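How to Clean a Countertop Oven Without Losing a Saturday

Updated Mar 22, 2022

A small oven gets dirty faster than a big one, mostly from cheese with ambitions. You will need dish soap, baking soda, a soft sponge, an old toothbrush and a towel you don't love.

1. Unplug it. Let it cool all the way, even if you feel brave.

2. Take out the rack, the tray and the crumb drawer. If you didn't know there was a crumb drawer, sit down before you open it.

3. Soak the loose parts in hot soapy water. I give mine 2 hours, one of which is me forgetting.

4. Mix baking soda with a little water until it looks like cheap toothpaste. Spread it on the walls and door. Keep it off the heating elements.

5. Wipe it all out with a damp sponge, then again, then once more when you spot the white streaks. The toothbrush is for corners.

6. Dry everything and slide the rack back in, right way up. On my old Plosik the wrong way up also fits, so check that the stops face the back.

Skip steel wool and spray oven cleaner unless your manual allows them. The Haltus manual does not, and says so on 5 separate pages.

Last July I left mine until the smoke alarm took an interest. Once a month is easier.
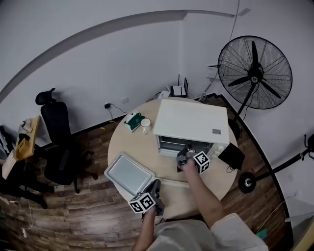

A white countertop oven with its wire rack in place.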